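4.2 Floors, and what people put on them

We had gone into the study expecting to hear a good deal about cupboards and shelves, and we did, but the part of the home that came up most warmly and at greatest length was the floor. In the 22 households that kept a tidying diary for us in Norkdale, the floor was hardly ever spoken of as a surface to be cleaned. People talked about it as somewhere to put things down while they thought about them, and several were a little shy of admitting how much thinking they did in this way.

The diaries gave us 119 entries in which something was moved onto the floor, off it, or from one part of it to another. We read each of these aloud at our weekly meetings, which was slow and very enjoyable, and sorted them by what the writer seemed to mean the object to do next. A bag by the front door was almost always going out again. A pile at the foot of the stairs was going up, though it might wait several days for someone with free hands. The trickiest group were the things in the middle of a room, where the diary said only that they were "being sorted" – a phrase that could cover ten minutes or the whole of January.

Veronika Vida, who coded the first set of entries, proposed that we call these middle-of-the-room piles "open" and the ones along walls and stairs "parked". We have kept her words throughout, partly for convenience and partly from affection, as they were quickly taken up by the participants themselves when we went back to talk to them. One father of three told us that his whole trouble was that he opened more than he could park, and asked if we had a word for that too. We had none to offer him.

Light mattered more than we had allowed for. In the rooms people described as easy to tidy, the floor was nearly always said to be pale, or bright in the afternoon, or simply easy to see. Dark rugs were blamed for lost socks, lost jigsaw pieces and, in one long and rather moving entry, a lost earring. We did not measure brightness and so can say nothing firm about it, but we would gladly see it taken up by somebody with a light meter and a patient supervisor.
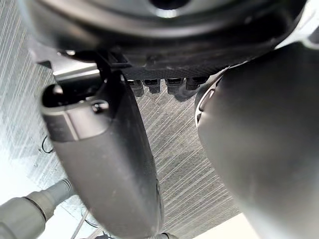
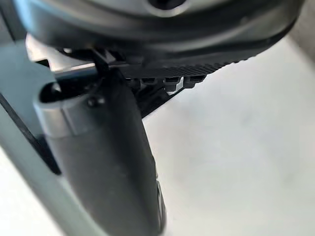
Figure 3. Two close views from the same place and occasion; the first looks down towards the floor.

The height from which a floor is looked at also turned up in the entries, often in passing. Adults writing while standing tended to name whole areas ("the bit by the sofa"), and those who sat or knelt to sort named single things. Where the same person did both on one day, the kneeling entry was the longer of the two, and usually the more cheerful. Zsolt Pálfi noticed that the kneeling entries were also much more likely to wander off into stories about the objects, so that a plan to clear the floor in 30 minutes could end in an evening with old postcards. We left these wanderings in the data, and we are glad we did.

There was less agreement over when a floor could be called finished. For some households it meant that nothing was left on it but furniture. For others, a parked bag or a basket that had a settled place counted as tidy, and they were quite cross at the idea that it might not. Hildegard Wegener and Ciarán Fahy coded these passages separately and differed most on baskets, which Wegener treated as furniture and Fahy as an open pile with sides. After two long afternoons we agreed to follow each diary writer's own usage, even where it changed from one week to the next. The counts for parked items in Section 5 should be read with that in mind, and the stair piles are dealt with separately there, as they follow a rhythm of their own.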